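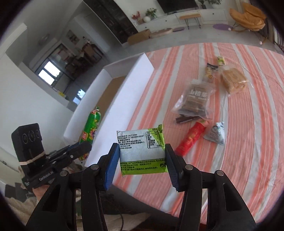 About Avcı Gripper Service

Avcı is a small workshop in Litmont. We set up, look after and repair hand-held grippers and the small picking cells which learn from them. The company was started in a garage with one bench and one borrowed torque screwdriver. Today we have a proper room over the bakery in Korkard Street, and 40 customers who send us their tools by post or bring them in a bag.

What we do on a gripper

Most of the work is simple, but it must be done in the same order each time. First we clean the fingers and look at the ridged pads. A pad which has become smooth in the middle will still hold a box, but a thin snack packet will turn in it. We change the pads always as a pair. Then we check that the two fingers stay parallel over the full opening, and that they close without a step. If there is play, it is usually in the upper joints, and we tighten the fasteners there a little at a time, left and right in turn.

After this comes the camera. It must sit firm and look at the finger tips at the same angle as before the service. We mark the position before we take anything off. When a customer brings two grippers for use with both hands, we set them on the same day and on the same bench, so that one does not open wider than the other.

The last step is the holding test. We pick small things from a soft surface — packets, tubes, bags with air inside — because a hard table forgives too much. Every tool does 400 closings before it goes back, and the result is written on the Clika sheet. Clika is our own service record. It is only a form with 17 lines, but customers ask for it when they sell a tool or lend it to another team.

Visits to your place

For picking cells we come to you. Please keep the cell switched on until we arrive, we like to hear it running first. A normal visit takes 2 hours. We don't do electrical work on the main cabinet.

Opening times and post

The workshop is closed for the last week of July every year. Please send tools without batteries, and put a note in the box with your telephone number and what is wrong — one sentence is enough.

Page last changed: Aug 15, 2025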